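Last box standing as Brastum clears out the packing room

The packing room at Brastum has been sorting itself out since the start of June, and by the end of last week the job had come down to tables, tape and an argument about cardboard.

Over 3,000 boxes have gone through the place since it took on packing for small sellers, among them Ikden, the tea people, and Justska, who make bicycle bells and wrap them as though they were eggs. Not all of the boxes left. A stocktake of the shelves behind the loading door turned up 186 flattened ones in sizes that no current customer uses, along with a drawer of tape ends and a sandwich toaster.

"We knew there were a few," said Murray Cormier, who runs the room. "I'd have guessed 80. I'd have been pleased with 80."

The new rule is simple enough to fit on a card, and has been put on one. A box comes to the table, gets opened, gets checked for tears and is either packed or sent for pulping. It does not go back on the shelf to be thought about. Green mats stay on the tables, scuffs and all, after a proposal to replace them was priced and then quietly dropped.
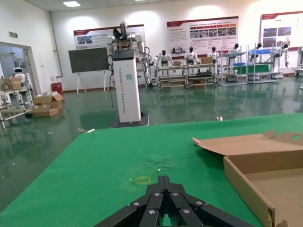 An open cardboard box on one of the green-matted tables.

Torn corners are where opinion divides. Vignesh Rai, who has packed at Brastum for six years, holds that a torn corner can be taped and sent out with a clear conscience. Emrys Wogan, on the next table, does not, and has said so in writing. The compromise, reached shortly before lunch, is that a torn box may be used for anything that can't fall out of it. Cushions have been mentioned.

Most of the surplus is going to Sawatzky, the removals firm two doors down, which has agreed to take the larger sizes for nothing as long as somebody carries them round. The tape ends are staying until a use is found. The toaster has been claimed by three people.

Cormier expects to be back to normal working by the end of the month, with room on the shelves for 400 new boxes in just four sizes - down from nineteen, one of which was kept for a customer who sold walking sticks and closed in the spring.

Neighbours who want flat boxes for moving house can ask at the loading door before 4pm. Bring your own string.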